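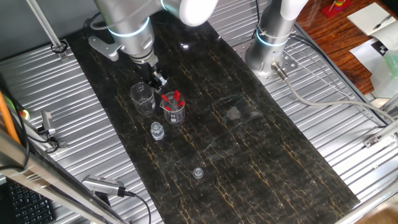
Glass beakers on a black marble work surface

Pludero is a short novel by Kálmán Pálfi, first printed in installments in the literary weekly Arnis and later issued as a book by Rácz. It follows a retired proofreader who writes letters to his newspaper, pointing out errors that may or may not exist. The book has 43 chapters, most of them less than a page long.

Publication
The serial ran in five parts, beginning in September. Rácz advertised the book as the "complete and restored" text, a claim that has not held up well. Only two chapters are missing from the weekly version, and the publisher never showed a manuscript containing them. Some readers suspect they were written later to justify the new edition. Pálfi gave three different accounts of the matter in interviews – in one of them he said he had forgotten the chapters existed.

Reception
The novel is often called a lost classic, mostly in the publisher's own catalog. Early reviews were few and lukewarm. The critic for the monthly Plellau praised the letters but found the narrator's wife "a voice from another room," and complained that the ending had been borrowed from one of Pálfi's earlier stories. Later essays treat the repeated misprints in the first edition as deliberate. The evidence for this is thin: the same misprints appear in other Rácz titles from that period.

Adaptations
A stage version is mentioned on the jacket of the second edition. No program, cast list or review of it has been found.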